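Stedau Relief Ledger

Records of household aid requests and grants after the July flood in Trernora. Released 23 March 2026.

Contents
requests.csv – one row per request, 500 rows
grants.csv – one row per payment, 86 rows
items.csv – donated goods by category
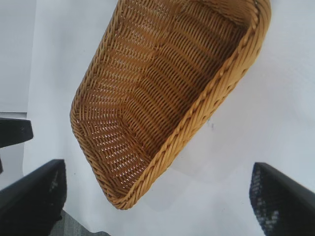
Amounts are in whole dollars. Grants under 10 dollars were merged with the next payment to the same household. Street names are removed, and household IDs do not match those used in the Asent intake forms.

Known gaps
Requests taken by phone have no time stamp. The Fabbri warehouse logged goods by category only, so items.csv has no values for condition or size.
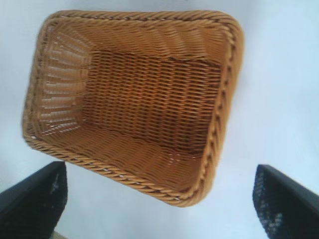

Woven basket with a twisted rim.

License
Free to reuse with credit to the Stedau fund. Do not try to identify households.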